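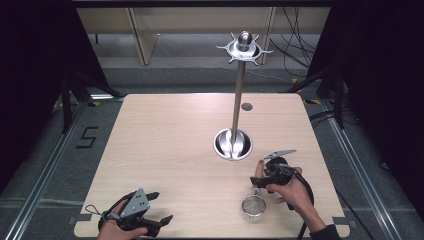 So I've had the Hirard kit for most of July now and I keep getting the same email from readers (you know who you are, and there are more of you than I expected), which is: is it worth $1,610 when you could print a pair of grippers yourself? Short version, yes, mostly, with some grumbling about the finger pads. Long version follows, and it is pretty long, so get a coffee.

The kit is a pair of hand-held grippers, left and right, a camera for each one, a head camera, the cables, and a year of Skimby, the software that pulls the recordings together and lines them up. You squeeze the trigger, the fingers close, and everything gets recorded so you can train an arm on it later. There's no arm in the box. I've had a couple of people ask me which arm it comes with, so let me just say that again – there is no arm in the box! You bring your own, or you sell the recordings on, or you do what I'm doing and collect first and worry about it later.

I started with blocks, like everybody does, and got bored with blocks in one afternoon. Then I moved on to kitchen things, which is what I bought it for. My main task has been a little mesh tea strainer and a metal utensil stand, the kind with a pole and a ring of hooks at the top. Pick the strainer up off the table, get it upright, get it over to the stand, hang it up. Sounds like nothing. Try it with a gripper in each hand and you'll find out how much work your fingertips normally do for you! The handle is thin and slippery and it wants to spin the second you lift it. The hooks are small. My first recordings were mostly me muttering, and yes, Skimby records sound by default, and yes, I now know where to switch that off (Settings, then Devices, then scroll way down).

Anyway, it gets better fast. The grip balance is lovely, and I'm saying that as someone who has used homemade ones that felt like holding a hair dryer by the wrong end. The trigger has a nice even pull, no click, no sticky spot. After a long session my thumbs were fine and my forearms were not, so plan on breaks. I do 10 minutes on and then go do something else.

The cables are my first real complaint. The right one comes off toward your wrist and I'm forever brushing it with my sleeve. I ended up rolling my sleeves down tight and running the cable off the side of the table instead of across it, and that helped a lot. If your table has a grommet hole, don't be tempted to route it through there. I tried, and it meant I had no slack at all when I reached across.

My second complaint is the pads. The fingertips have these dark pads on the inside with a sort of felty texture, and they grip metal really well, much better than the bare rubber ones I used to make. But the tips take a beating. I wrapped mine with tape early on and the tape didn't hold up nicely. 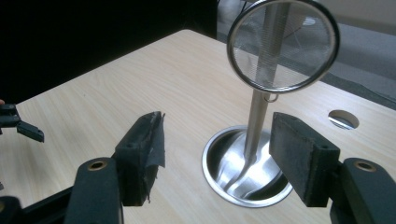
View from one of the gripper cameras, with the strainer standing on its handle in the bowl. Please ignore my tape.

I know, I know. Re-wrap it, lazy. But I sort of want to see how far it goes before it bothers the recordings, and so far the only thing it bothers is me. Moynihan, who sell the kit over here, do a bag of spare tips and I've ordered one. They answered my email the same day, by the way, and didn't try to sell me anything bigger, so points for that.

What I really like about the gripper camera is how close in you are. From the head camera the strainer is this tiny thing and you can barely tell the handle from the shine on the table. From the hand you get both fingertips and the gap between them, and the mesh, and even the little hook loop under the rim. When I'm going back through recordings deciding what to keep, I look at the hand view first and only go to the head view if I can't work out what my other hand was up to.

Shiny stuff is still hard. Steel strainer, steel bowl, steel pole, what did I expect. The bowl throws bright spots all along the inside wall. I turned the exposure down one notch in Skimby and left it there. I thought about dulling the bowl with spray but then it isn't a real bowl anymore, is it? Real kitchens are shiny, so I'm leaving it.

OK, Skimby. It's fine! The alignment is very good and the review screen is quick once everything has loaded. It's the loading that gets me. I recorded a batch of 100 and went to sort them, and it wanted to build previews for every single one before it would let me delete any, including the ones I already knew were garbage. You can flag a bad one while you're recording by squeezing both triggers together, and I wish I'd read that page of the manual sooner. Exporting is one button and the folders come out with names a human can read.

I also had the Plillisis set on loan for a while earlier in the summer, so a quick comparison for those who asked. Plillisis is lighter and the cables are softer. The fingers open wider too, good if you're doing mugs and boxes. But the trigger felt mushy to me, and on anything skinny, like a spoon handle or this strainer, I was fighting it the whole time. If your list is all big chunky objects I'd say go try that one first. For fiddly things I'd take the Hirard again.

Setup took me an evening, most of it spent on the head strap. It comes with 2 sizes of padding and neither one was right for me, so I'm wearing the thin one with a folded bandana underneath. Glamorous stuff.

Next up is the same strainer with the stand moved somewhere else on the table, and then maybe a ladle if I can find one that fits the hooks. If you've got the kit and you've found a tape that stays put, leave me a comment with the brand, I'll buy a roll tonight.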